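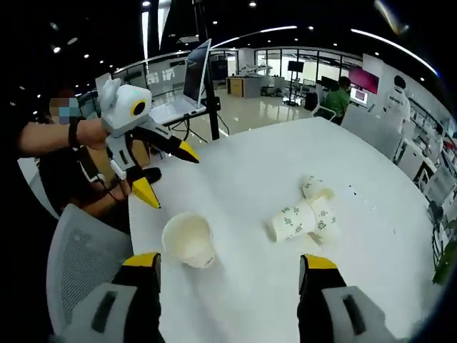
Fig. 4. Paper cups on the round table.

4.2 Setting out and stacking the cups

This section covers the disposable cups supplied with the Kundari meeting table set. Use only single-wall paper cups. For cup storage, see section 4.3.

1. Wipe the tabletop with a damp cloth and let it dry for 30 minutes.

2. Stand one cup upright, open end up, near the middle of the table. This is the base cup.

3. Separate any cups that are stuck together. Hold the lower cup near its base and turn the upper cup a quarter turn while pulling – do not squeeze the rim.

4. Check each cup for dents, split seams and dirt. Discard damaged cups.

5. Lower the next cup straight into the base cup, open end up. Let it settle under its own weight.

6. Repeat step 5 with the remaining cups. Do not exceed 30 cups in one stack.

7. Move the finished stack to the Tritemex holder, part no. 663.

Note: Cups lying on their sides can roll. Stand them up before moving the table.

Note: Printed logos do not need to line up.

CAUTION: Do not press down on the stack. Pressed cups jam and the rims may crease.

CAUTION: Keep filled cups away from laptops and power cords.

Zavgate document 1,447, issued 19/03/2019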